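# La paciencia de enseñar a una mano

En Prilari las mañanas empiezan con café y con una cola de episodios por revisar. Fulgencio Bermúdez, que lleva allí desde enero, me acerca una silla y me cuenta, con esa calma suya tan contagiosa, que su trabajo consiste en juntar ejemplos: agarres simulados, miles de ellos, para que el sistema aprenda a coger cosas que nunca ha visto.
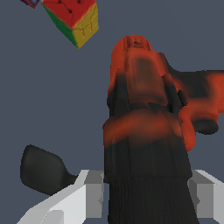 «Al principio quería que todos salieran perfectos», confiesa riéndose, y añade que Solange Tremblay, su compañera de mesa, le quitó pronto la manía (¡menos mal!). Los intentos torpes también se guardan, bien etiquetados. El primer lote reunió unos 4000 episodios; de ellos, 503 volvieron a revisión y tres siguen dando que hablar a la hora de comer.

Solange ya prepara el siguiente, con 21 objetos nuevos.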